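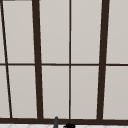 *Sim render, kitchen window with the tiled strip under it. Default view.*

Projects / Stomer / README

4 min read

# Stomer

Home-built arm for window and sink-side chores, plus the sim we test it in before it gets near real glass. Built in a shared workshop, evenings mostly. Notes are rough, sorry, will tidy.

Last proper edit 3 May 2022.

## What's in the repo

- `sim/` the kitchen, the window, the arm model
- `episodes/` 100 recorded runs, sim only
- `firmware/` motor board code. Messy. Works on my board
- `parts/` printable brackets and the shoulder plate
- `tools/` replay script, converter, a plotting thing I keep breaking

Real-arm logs are not in here. They live on the workshop machine and half of them have the wrong clock.

## The window

Dark frame, pale grey panes, one crossbar a bit above the middle. Panes are flat color, no outside behind them. That's on purpose, first version had a garden texture and the policy started chasing the hedge. Might put it back as an option.

Mullions are not all the same width. Two thin, two thick in the default view. Matters for wiping, the pad catches on the thick ones if you come in too shallow. Also they lean in the render, from the camera looking down with a wide lens. The mesh is straight, don't go "fixing" it. Rodrigo Casado spent an evening fixing it.

Bottom rail is the heavy one. Collision on, always. If the arm goes through it you have an old scene file, pull again.

White tiles with thin grey grout lines under the rail. Grout is texture only, no bumps.

## Arm

- 4 joints plus wrist roll
- Dedden gearmotors on shoulder and elbow, hobby servos further out
- Pavlović driver board, the older layout. Newer one swaps the enable pin, check before you power up!!
- Pad holder is printed, pad is a cut up sponge

Power supply must sit on the bench, not on the floor. Workshop rule.

## Running it

1. Clone, make a fresh environment, install from `requirements.txt`
2. `python sim/open_scene.py` and check you get the window
3. `python tools/replay.py --episode 12` for a known good run
4. Then try your own

Window comes up black = lights didn't load, run from the repo root and not from inside `sim/`. Slow first start is normal, it's building the collision shapes.

## Episodes

Each one is a folder: camera frames, joint positions, pad force, a small text file with the task. Tasks are wipe upper pane, wipe lower pane, wipe along rail, and reach-only. Joint angles in radians. Force is in whatever the sim gives, I never calibrated it, treat as relative.

Known bad: 8 of them have the force column shifted by a row. Listed in `episodes/bad.txt`. Left them in becuase the frames are fine.

No train/test split. Make your own, and split by task or you'll fool yourself.

## Sim vs real

Sim pad slides too easily. Real sponge grabs, then lets go, then the elbow overshoots. We turned friction up and it helped on the panes, made the rail runs worse. Current value is a compromise, it's in `sim/config.yaml` under `pad`.

Backlash at the shoulder isn't modeled. Should be. The Cusurness plate is stiffer than my printed one so if you use that, drop the damping a touch.

Also the sim camera has no blur and no noise. Add your own.

## Todo

- backlash
- glare on the panes, there is none right now
- reflections, same
- second camera from the side
- proper e-stop wiring diagram, the photo in the wiki is out of date
- rename the episode folders to somthing sane

Want the first three done by August. We'll see.

## Safety

Keep a hand on the switch. Don't test on real glass with the metal bracket, only the printed one. Start at low current and creep up.

## License

Code MIT, episodes CC BY. Brackets do what you like. If you use the runs for something, drop me a line, I'd like to see it.

Patches fine, small ones please. One fix per patch and say which scene file you tested on.

Contact | © Stomer project | Back to top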